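### 3.2 Paper stock and the feel of a printed program

We were delighted by how much readers had to say about paper. Of the 1,820 survey cards returned to the Clollgate festival office, 85 mentioned the weight or stiffness of the program without being asked. Several people had kept theirs for years — one respondent still had every issue since the festival moved to Paruncombe. Na and Lysenko (our two coders) sorted these comments separately and then compared notes, and they disagreed on only seven.

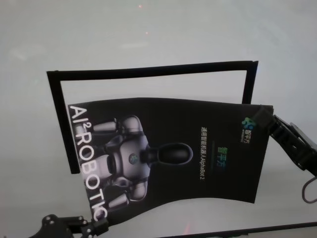

### 3.3 Gloss, bending and legibility

Dark, shiny covers drew the liveliest answers! Readers loved the rich blacks but said that small type became hard to follow once a sheet curved in the hand. This fits nicely with Majimbun's earlier work on theater leaflets, where a gentle bend changed which line people read first. A picture with one strong shape survived bending much better than text did (Figure 4).
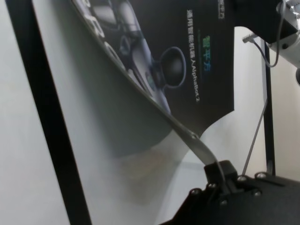 **Figure 4.** Curved sheet with an illustration printed on a black area.

Huttunen then ran short interviews with around 40 visitors at the Cadley reading room in November. Most of them picked up the program by a corner, flexed it once or twice, and only then opened it. We had no code for that habit, so we added one called "testing the sheet," and it soon became our favorite.

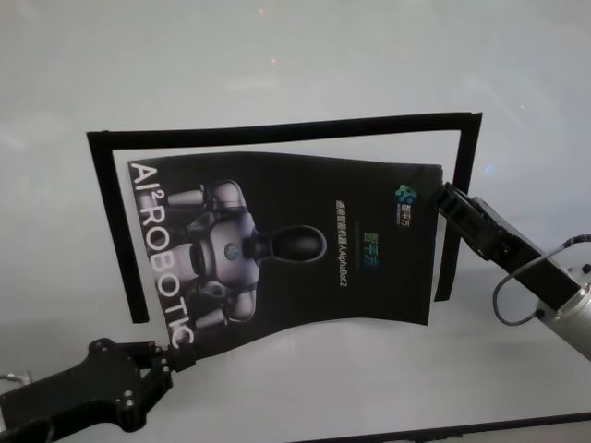

### 3.4 Limits of the sample

Our respondents were already fond of print, and the cards went out only with paid tickets. Tshabalala is now collecting answers from people who threw their programs away.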